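Notebook, August, open day write-up
Written up the same evening with my feet on a chair

Right, getting this down before it all goes. Doors opened at ten and the first family was in by five past, which I was not ready for (I still had the extension lead over my shoulder). We had the big screen on the side wall for the sim, the bench next to it for the real bits and pieces, and the Duretti lot had the far end with their conveyor. Theirs is louder than ours and I think that pulled people past us first and brought them back later when they wanted to hear themselves talk.

Sign-in sheet says 691 through the door over the day. Last time we did one of these I gave up with the clicker before lunch, so I have nothing to compare it with, but it felt like a lot! There was one lull, a bit after one, long enough for a sandwich and to restart the machine.

What we showed: the bottle pick, in simulation, on a loop. Arm comes in from above, gripper goes to the neck, bottle comes up out of the tray, across, and back down again. Then the bottle gets a new starting angle and off it goes. I'd been leaning towards the drawer task because it's the newer one, but Carmela talked me out of it on the phone the week before and she was right. People understand a bottle. You don't have to say anything, they just stand there willing it not to drop.

Numbers for the record, as I'll want them later. The loop did 2,278 picks over the day going by the log. I haven't split those into good and bad yet, the log writes a line for every attempt whatever happens, so don't anybody quote that as a success figure. I need to run it through the sorter script first, and the sorter script needs the new column names. Job for later.

Things that went wrong, in the order I remember them.

The physics step. I'd turned it down at home to make the fan on my laptop shut up and forgot to put it back. First twenty minutes of the day the bottle had a sort of shiver to it when it sat in the tray, and of course the very first person to ask a question was a retired toolmaker who asked why it was shivering. Fair play. Put the step back, shiver gone. I've now written the proper value on tape and stuck it on the lid.

The approach from the side. About one start angle in the set gives the planner a choice, and sometimes it picks the daft one and swings the elbow right out before coming back in. It gets there, but it looks drunk. Kids loved it. I've saved the seed for one of them so I can look at it properly. I suspect the cost on the wrist joint is too low, but I suspected that in spring too and it was something else.

The screen went to sleep. Twice. Power settings. I'm not writing any more about that.

Label band on the bottle: the plain white one is fine up close but washes out on the big screen with the room lights on. Someone asked if it was milk. Might try a mid-grey or put a stripe on it. Juhl said they've got a stack of bottle textures they're happy to share, so I'll email and ask.

Questions we got asked, because I said I'd keep a list this year:

Is it a game? (Lots of times. I've stopped minding. I say it's more like a rehearsal.)
Could it open the bottle? (Not this gripper. Two fingers, no twist worth having.)
What's in the blue box? (Nothing, it's a solid lump as far as the simulator's concerned, it's there so the arm has a neighbour to avoid. A small boy was very let down by this and I wish I'd said treasure.)
Why does the table have stripes? (It's the wood grain texture. I'd never noticed how stripy it is until it was two metres wide.)
Do you do it with a real one afterwards? (Yes, that's the whole point, and I then talked for far too long.)
How much does one cost? (Every other adult. I need a better answer than a face.)
Why is there a door? (I love this one. It's just part of the room model. It doesn't open.)

The door question came from a girl of maybe nine or ten, who then wanted to know what was behind it, so I took the camera through the wall to show her. It's grey nothing, forever. She thought that was the best thing in the building and went off to fetch her dad, and I had to do it again for him, and then for a queue. By mid-afternoon I had the fly-through on a key. If we do one thing differently next year it should be that: let them drive the camera. I'd happily give them a gamepad and let them have a poke about while the arm gets on with its job.

I also let people choose the start angle for the tray. That was Carmela's idea and it worked a treat. They'd turn the tray to something they thought was nasty, press go, and then there'd be this hush. I had four presets on the keys, and we could have done with more. The big kids worked out quickly that you could press two at once and get something in between, which I didn't know either.

Talked to a couple of people worth writing down. A woman from Wisari, who do sorting for glass recycling, stayed the best part of half an hour and asked much harder questions than I get from reviewers. Mostly she wanted to know what happens when the glass is dirty, or chipped at the lip, or there's a bit of another bottle stuck to it. We've got none of that. All our bottles are perfect. I said so and she laughed, kindly I think. She's sending me some photos of what comes down their line. I'd like to build three or four grotty ones and see how far the current grasp gets before it falls over. I bet it isn't far.

Also a lecturer from Clistevden who wants to bring a group of 20 round in the autumn term. I said yes before checking with anyone. Carmela, if you're reading this, sorry, and can we have the big room?

Gripper closing speed: I slowed it down for the day so people could see the fingers come in, and I think I prefer it. The contact looks cleaner and there's less of that little hop as the bottle leaves the tray. I'll do a proper side by side, old speed against new, same seeds, before I go changing the default for everybody.

To do, while it's in my head:
Sort the log, split good from bad.
Look at the drunk elbow seed.
Change the label band.
Email Juhl about textures.
Answer the Wisari woman when the photos come.
Give Duretti back their four-way, it's in my bag.
Find out who has the other gamepad.
Camera controls written up on a card, big letters, laminated if the machine's working.

Packed up by half five. Voice nearly gone. I left the loop running while I coiled cables and caught myself watching it, same as everybody else. Saved a still off the machine for the wall by the kettle, so I'm sticking a copy in here too. 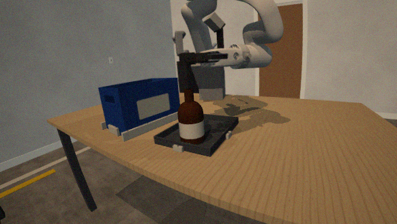 Bottle pick, sim, gripper over the bottle. Old white label.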